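9/28/25

Folding notes, bulky outerwear. Carrying on from the page Yu-ting started on sweaters. Same question as before: what fold gives a packet that stays flat in the under-bed box until December without somebody having to sit on the lid.

Brought over from the shelf: the two padded coats, the long one Kurniawati calls the Suvum coat, the fleece, and the gray vest with the bad zipper. Left the ski pants for another day. Box is the low Mokomel one, inside height 20 cm. With the lid on and nothing forcing it, that leaves 20 minus whatever the lid sags, so call it 19 in the middle.

Weighed the thicker padded coat first, 865 g on the kitchen scale with the hood off. Hood goes in the sleeve now. We lost one last year by storing it separately and I don't want to repeat that.

Method A (Vlastimil's, on the sheet taped inside the cupboard door). Coat face up, close everything, sleeves straight across the front, fold in thirds lengthwise, then in half from the hem. Worked fine on the fleece. On the padded coat the sleeves end up stacked on each other in the middle and you get a hump. Measured the hump after a minute of leaving it alone: 20 cm, so no use at all for this box. Pressed it by hand and it went down to 14, but it was climbing again before I had written the number.

Method B (mine). Coat face down, sleeves folded back along the sides so they never cross, sides in to the center line, hem up to the collar, then over once more. Height after a minute was 11 cm. Did it again to be sure and got the same. The packet is longer than with A but the box has plenty of length.

Method C was Radek's idea, roll from the collar and tuck into the hem. Skipped it for the padded coats after one try. It makes a decent roll and the roll does hold, but it wastes the corners of the box. Keep it for the fleece and the vest.

Surface matters more than I expected. On the cutting table the shell slides around and the second fold pulls the first one open. On carpet it picks up lint. On a bed it stays put much better, and you can walk around to the other side -- worth the trip down the hall.

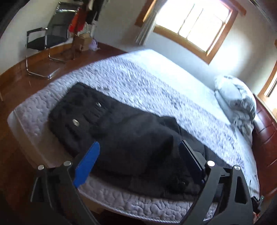 Fasteners need a line of their own on the sheet. Vlastimil's version only says "close everything," which is right for zippers and too vague for snaps. If the snaps are done up before the first fold, the front edge goes stiff and the air has fewer places to leave. If they are left open they can sit against the shell and mark it, which is how the Suvum coat got the small dents on its left side. What I settled on is to keep them up and visible on the outside of the packet, like the two silver ones on the black piece on the bed, where the metal has only air over it and can't press into the channels. It means starting the fold from the other side, so B has to be mirrored for some coats. Check which before starting.

Bunching: the filling gathers toward whichever end you fold last. Shake it back along the channels before the final turn. With the padding shaken out the packet is easier to get a grip on too, and you can lift it by the fold without the inside layer dropping out. Pinch low, near the edge. Higher up you only catch shell.

Tried a cotton tape around the packet, tied once. Holds the height but leaves a crease across the quilting. A wide strip of old pillowcase did the same job with less of a mark. Libor has a bag of these strips somewhere from the Malý boxes, need to ask him.

Left the second padded coat in a B fold with no strip at around 4 pm, to see what it does overnight. Will measure tomorrow and write it in the margin here.

To do:
Redo the door sheet with B for padded, C for fleece and vest, A for everything thin.
Add the snap line. Yu-ting to read it over, she found two mistakes in the last one.
Lavender sachets or cedar, decide. Kurniawati says cedar. We still have the Trunen blocks but they need sanding.
Second low box, same height. The long coat doesn't fit in the first one with anything else.
Vest zipper -- fix before storing, not after.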